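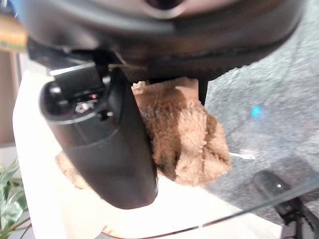
4. Moving your save to a new device

Applies to Tufa on desktop and phone. Console players skip to section 5.

Before you start

Both devices need the same game version. Check bottom left of the title screen. If the numbers don't match, update first. A newer save will not open in an older build, and the error message is no help at all.

Finish or abandon your current run. Runs in progress don't transfer. Unlocks, badges, journal pages and the Kukevport map do.

Steps

1. On the old device, open Settings, then Data, then Export.

2. Pick a slot. One slot per export. If you play on 2 slots do the whole thing twice.

3. Type a name for the file. Letters and numbers only. Spaces used to break it, fixed in the November patch, but still better without.

4. Press Export and wait for the chime. Big journals take a while. Don't switch apps.

5. Copy the file over. Cable, cloud folder, email to yourself, whatever works. Don't rename it on the way.

6. On the new device, start the game once and get as far as the title screen. This makes the save folder. Quit.

7. Drop the file in the folder called import. Not the one called saves.

8. Start the game again. A box asks if you want to load the file. Say yes, choose an empty slot.

9. Open the journal and check your page count against the old device.

CAUTION: Loading into a slot that's already in use wipes it. There is one warning and then its gone. We can't get it back for you.

CAUTION: Keep the old save until you've finished at least one full run on the new device.

Notes

Files over 200 MB are refused. Usually that means custom portraits. Take them out, export again, add them back by hand afterwards.

Key bindings don't carry over from desktop to phone. Volume and text size do.

Mods: the Grirnach relic pack stores its unlocks seperately. Copy the grirnach folder as well or your relics show as question marks. Nothing lost, just hidden.

If it doesn't work

Error 57: wrong version on one side. Update both, export again. The old file won't fix itself.

No box at step 8: file is in the wrong folder, or your phone added .txt to the end of the name. Remove it.

Badges missing but journal fine: open the badge page, leave it, open it again. Known bug, Fuad Zeleke is on it.

Still stuck, send the log file (Settings, Data, Copy Log) through the Prullon support form. Say which two devices. Please don't send the save itself unless we ask.

Section checked 13th February, Torquil Tennant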